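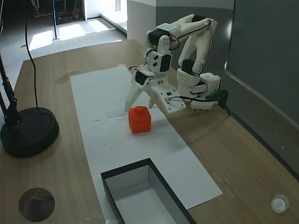

Bras blanc et feuille de papier sur une table en bois clair

Section 2 - Déposer une contribution à l'enquête publique

Bon, on y est ! Votre compte Pledley est ouvert, vous avez reçu le courriel de bienvenue, et vous voulez dire à la mairie ce que vous pensez du projet d'arrêté sur les terrasses. Je vous montre comment je m'y prends (j'ai déposé deux avis le mois dernier, dont un assez énervé).

1. Connectez-vous, puis ouvrez l'onglet « Consultations en cours ». Choisissez votre quartier dans la liste. Moi c'est Buzatu, et il est tout en haut, quelle chance.

2. Cliquez sur le dossier numéro 392. Le texte de l'arrêté s'affiche à gauche, le formulaire à droite. Sur un téléphone, le formulaire passe tout en bas, il faut descendre un bon moment.

3. Lisez au moins l'article 61 - c'est lui qui fixe les horaires et les amendes, et c'est là-dessus que tout le monde se dispute au conseil !

4. Rédigez votre avis. Je l'écris toujours dans un document séparé, et je le colle ensuite.

Attention : la page se déconnecte toute seule si vous la laissez ouverte trop longtemps, et le brouillon part avec.

5. Cochez « Publier sous mon nom » ou « Publier sans mon nom ». Dans le second cas, la mairie voit quand même votre identité, mais les autres habitants non.

6. Joignez vos pièces si vous en avez (PDF uniquement, les photos sont refusées), puis cliquez sur « Déposer ».

7. Notez le numéro de récépissé. Il arrive aussi par courriel, parfois dans les indésirables.

Note : un avis déposé ne se modifie plus. Pour le corriger, envoyez-en un second en citant le récépissé du premier, les deux seront versés au dossier.

Note pour les associations : passez par l'espace Fondex, avec le mandat signé de votre président. Octavian Enache a rédigé un modèle de mandat très clair, vous le trouverez dans l'annexe.

La consultation ferme le 9 juin 2020 à minuit. Les courriers papier sont acceptés jusqu'à la même date, à l'accueil de la mairie annexe, rue Vata.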